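Birkbridge in May, worth the drive?

gumboot_gran
We're thinking of three nights at Birkbridge in May, walking the Hasum track and maybe the flying fox at Bunting (I know, at my age!). Is it too cold by then?

dustytrails
Gorgeous time to go, love, just pack thermals. I'd skip Bunting though, 438 steps up and a long queue.

gumboot_gran
Oh dear, my knees!

eslow_local
Can't agree, Bunting's the best bit! Have a big brekkie first and take it slowly. 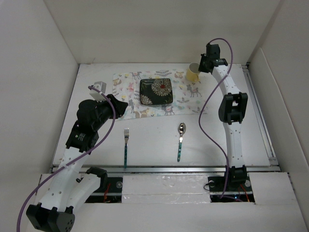
Yellow mug, fox and deer placemat

dustytrails
Fair enough, but do book ahead.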